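Put the Fiber Content Where Shoppers Can Read It

By Raili Koivisto
Thursday, January 26, 2023
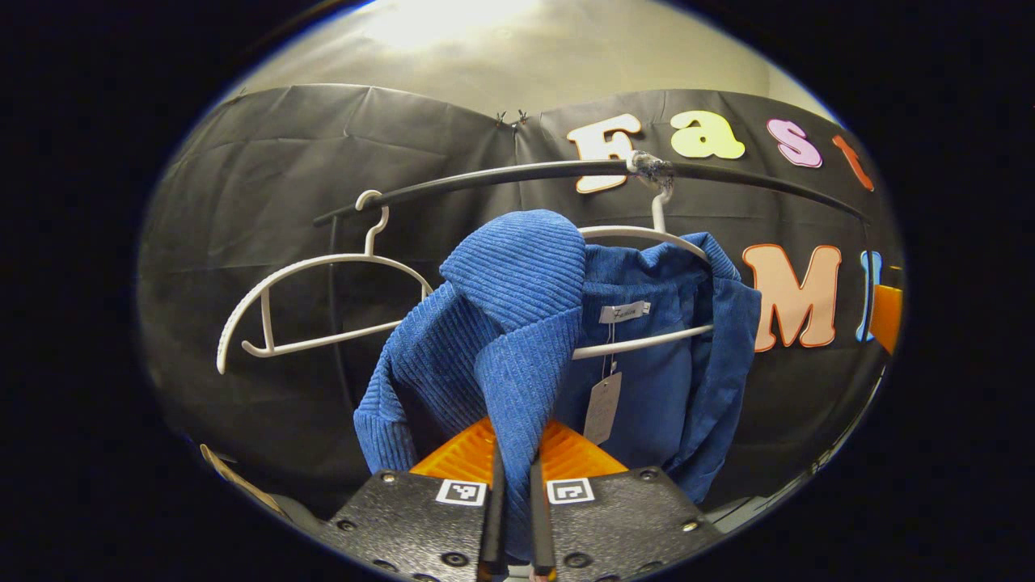
Last October I bought a gray sweater at a shop in Siltville. The sign on the shelf said "wool feel." I took that to mean it was wool and that it felt nice. When I got home I found the care label, which was sewn into the side seam a hand's width above the hem, folded in three and printed in gray on white. The sweater was acrylic and polyester, with 11 percent wool.

I should have looked before I paid. I am writing this column to argue that looking should be a lot easier than it is.

Clothing sold in this country has to say what it is made of. That rule has been with us for decades and I have no quarrel with it. My quarrel is with where the information ends up. The price is on a tag that hangs out in the open. So is the size, usually, and the name of the brand, and a bar code. The fiber content is inside the garment, often in type so small that I need my reading glasses and a window. If the garment is folded and pinned, as dress shirts are, you may not be able to get at the label at all without taking the thing apart in front of a clerk.

I think the fiber content should be printed on the same tag as the price, in type at least as large as the size. That is my whole proposal.

Fiber content tells you most of what you need to know about how a garment will behave. Cotton shrinks if you are careless with it. Wool holds warmth when damp and gets eaten by moths. Acrylic pills. Rayon loses its shape in the wash if you treat it like cotton, and I have a closet shelf that proves it. A shopper who knows the content can make a fair guess at how long the thing will last and what it will cost to keep. A shopper who doesn't is going by color and feel, and fabric finishes are very good now at making cheap cloth feel like expensive cloth for the first three washes.

I ran an alterations shop in Wedosberg for 10 years, so I saw what happened after those three washes. People brought in pants with knees that had bagged out and wanted them taken in. They brought in coats with the lining shredded under the arms. A fair number of them believed they owned something other than what they owned. One man wanted a suit jacket relined at a cost well over what the jacket was worth, and he was sure it was wool. I found the label and read it to him. He had the jacket relined anyway, but he said he would not have bought it in the first place.

I asked a few people in the trade what they thought before sitting down to write. Lauri Väisänen has owned a menswear store in Prundport since before I opened my shop, and he is against the idea. His tags come from the suppliers already printed. If the law made him add the content, he would have to pay someone to do it by hand or buy new tags, and he has 1100 garments on the floor in a normal season. He also said that his customers ask him what a thing is made of and he tells them. I believe him. But he runs the kind of store where the owner is standing there, and most clothing is not sold in that kind of store.

His point about cost is a real one, and I would answer it by putting the duty on whoever prints the tag. The manufacturer knows the content. It has to, in order to print the label in the seam. Printing the same line a second time on a piece of cardboard costs next to nothing if it is done at the start. Stores could be given two years to sell through what they have, and a small shop that writes its own tags could be allowed to write the content in pen.

Yanling Jiang buys for a chain of family clothing stores and had a different objection. She said shoppers don't read what is already on the tag, so adding a line will only make it harder to find the price. She has watched people at the rack. They turn the tag over, see the number, and either put the garment over their arm or put it back.

I have watched people at the rack too, and I agree that this is what they do. I don't agree about what it shows. People look at the price because the price is there to be looked at. We used to say that shoppers would never read the panel on a box of cereal, and plenty of them still don't, but the ones with a reason to read it can do so in the aisle without opening the box. Parents of children with allergies read it. Diabetics read it. There are people who can't wear wool next to the skin, and people who won't wear leather or silk, and people like me who are tired of pilling. They are all digging through side seams.

There is also the matter of the words used on signs. "Wool feel," "silky," "linen look" and "cashmere touch" are all legal as far as I know, and I don't want to ban them. They would do much less harm if the tag underneath said "100 percent polyester" where anyone could see it. A store could call a shirt anything it liked so long as the answer was hanging right there.

Secondhand stores are the hard case. Often the inside label has been cut out because it scratched somebody's neck, and the store has no way to know what the cloth is. I would leave them out of the rule altogether. A volunteer sorting donations at the church store in Ojala can't be expected to run a burn test on every blouse.

Online sellers, oddly, are ahead of the shops on this. Most of them list the content on the page, a bit below the size chart. I find it strange that I can learn more about a pair of pants from my kitchen table than I can with the pants in my hands.

Some will say this is too small a thing to pass a law over. It may be. I would be content if one or two of the large chains did it on their own and the rest followed along. In the meantime, look in the left side seam, a little above the hem. On skirts and pants try the back of the waistband first. Bring your glasses.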